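Guides > Wenditz bench > Two-arm trials > Section 4: Running and scoring the grill task

Sep 12, 2019
By Zamfira Ene

4.1 Before you begin

This section covers the food-handling trials only. If you have come from the Fabbri write-up expecting the arms to cook lunch, please lower your hopes now. The method learns from recorded demonstrations and then tries to repeat them. How much it learns, and how much it simply replays, is still an open question at Groltodthorpe, and the scoring rules below were written with that doubt in mind.

4.2 Recording demonstrations

1. Home both arms and check that each base light is green.
2. Set out the grill, the pan and the plate. Use the layout card for the first 13 demonstrations, then move the plate and pan by hand between takes.
3. Open the grill lid fully before you start recording. The lid is not part of this task.
4. Record 85 demonstrations. Throw out any in which the operator stopped to think for more than a few seconds. Long pauses teach the arm to pause.
5. Write down who was driving. Styles differ more than people admit.

Note: An earlier version of this guide asked for 400 demonstrations. The extra ones made the training loss look better and did nothing we could measure for the grasps. You may collect them if you have the time, but do not quote the loss as a result.

CAUTION: Leave the grill unplugged throughout. The method makes no use of heat, and a sausage that has been gripped by thirty failed attempts is not going to be eaten.

4.3 Training

6. Start the Turnum trainer with the settings file supplied. Do not tune anything on the test layouts. This has been done before and it cost us February.
7. Keep the last saved model. Picking the best of several after watching them run is a way of fooling yourself, and the figure you get will not hold up next week.

4.4 Running the trials

8. Place the skewers on the ribbed plate with the sticks pointing towards the front of the table. Small changes in angle are wanted here. Big ones (a stick lying crossways, say) belong in the separate hard set.
9. Clear your hands from the table and start the run.
10. Do not touch anything until both arms have stopped – not even to save a skewer that is clearly about to fall.

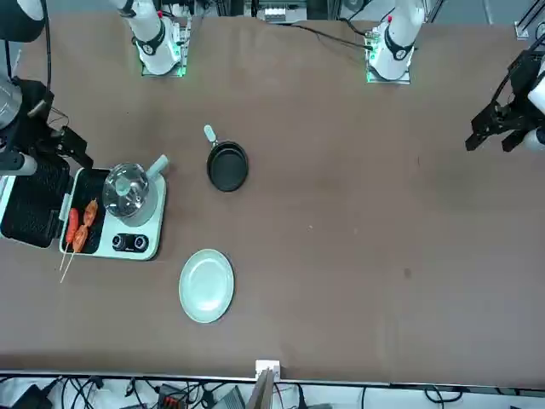
11. Run 40 trials for each model. Fewer than that and one lucky afternoon will look like progress.
12. Score a trial as a pass only if the skewer ends up on the plate and stays there once the gripper has let go. Touching the plate is a fail. So is a neat lift followed by a drop.

Note: The spiral-cut sausages are worth watching. A gripper can catch in the cuts and lift the skewer with a grasp that would slip on a smooth one. Record the type of sausage for every trial and report them apart. The published average mixes the two, and I would not rely on it.

4.5 If the results look too good

13. Move the plate to a spot that was never used in training and run again. If the arm sets the skewer down where the plate used to be, you have a replay – report it as one.
14. Ask someone who did not train the model to score the videos again.

For resetting the arms after a collision, go to Section 5.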